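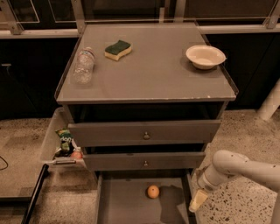 Bottle, sponge and bowl on top of the grey cabinet, upper drawer out a little.

How I set up a small recurring crypto buy (and keep records for tax time)

I put off doing this for ages because I figured I'd need to understand everything first. You don't! If you can pay a bill online, you can manage this in an evening.

Before you start, have your photo ID handy, plus a bank account in your own name. Mine is joint and the exchange knocked it back the first time, so I opened a separate one just for this.

1. Pick your amount. I went with $200 a month. Choose a number you could lose completely and still pay the rent, because prices can halve while you're on holidays.

2. Turn on two-factor login before you send any money. Use an authenticator app (text messages are easier to hijack) and write the backup codes on paper. My friend Divina lost her phone in April and those codes saved her a very long night with support.

3. Send a small test deposit. I sent $9, waited for it to show up, then sent the rest. Check the reference number twice — mine had two zeros I'd read as the letter O.

4. Set the recurring buy. It's usually hiding under "Orders" or "Auto". Look at the fee on the preview screen, and look at the spread too (the gap between the buy and sell price). A "no fee" buy with a fat spread can cost you more than a normal one.

5. Start your spreadsheet the same day. My columns are date, coin, amount bought, dollars paid, fee and where it's stored. Six columns, nothing fancy. I colour the rows where I've sold or swapped something, as swapping one coin for another can count as a sale for tax.

6. Download the full history every few months. Exchanges do close, and you want your own copy. My file is up to 292 rows now, mostly from a silly month of trading I don't recommend.

If the price drops 20 per cent the day after your first buy, shut the laptop and go for a walk. Mine did — I checked it at 3 am, which helped no one.

Next time I'll go through moving coins to a hardware wallet, once I've worked out where I put the cable.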